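Right, section 4 of the Penora sink cell guide: looking after the arm once it's bolted up and plumbed into your day. I'm assuming you've done the mounting section and the arm wakes up without complaining.

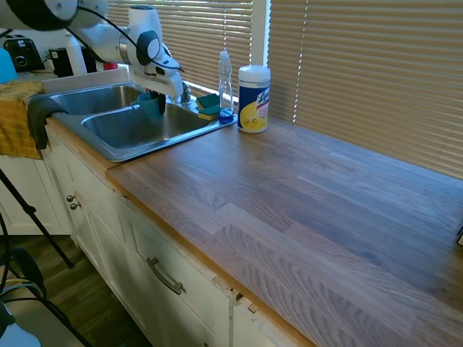
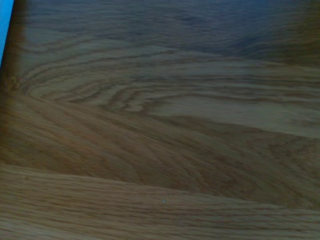
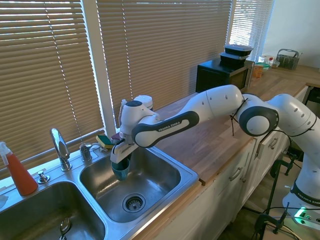

*Cup work at the double sink: first and third from the fixed cameras, second from the wrist camera.*

**Baltasar Sepúlveda**
Cell set-up and upkeep, Penora

## 4. Weekly check

I do this with a mug of tea and it's never taken me longer than the tea (well, once, but that was a cable). Work through it in order.

1. Park the arm over the worktop and press the stop button. Keep it pressed until step 5.
2. Check the clamps at the base by hand. If one shifts at all, go back to the mounting section and start there!
3. Follow the thin black cables from the base to the wrist. They need a bit of slack at every joint, enough for a full bend, but no loop so big that it could catch on the tap.
4. Wipe the gripper fingers and the wrist camera lens. Damp cloth for the fingers, dry lens cloth for the camera, and please don't swap them.
5. Release the stop and open and close the gripper 4 times with nothing in it. Listen for clicking.
6. Give it the plastic cup, held by the rim, and lift it clear of the sink floor. Grip force stays at 300 in the Lakia panel. I tried 1000 once and we needed a new cup.

> **Caution:** never spray cleaner straight at the arm. Spray the cloth, well away from the joints, then wipe.

> **Note:** if the wrist view is soft close to the worktop, as in the second picture, raise the arm a little and look again before you touch the focus ring. Wood grain is handy for this, you can see the lines sharpen up.

Fixed cameras next. Tighten the tripod legs, then compare the live view with your saved one. If the sink has drifted, redo the Bendier calibration (section 6). I've still got the old Lüthi bracket notes to type up, and they should go in by April.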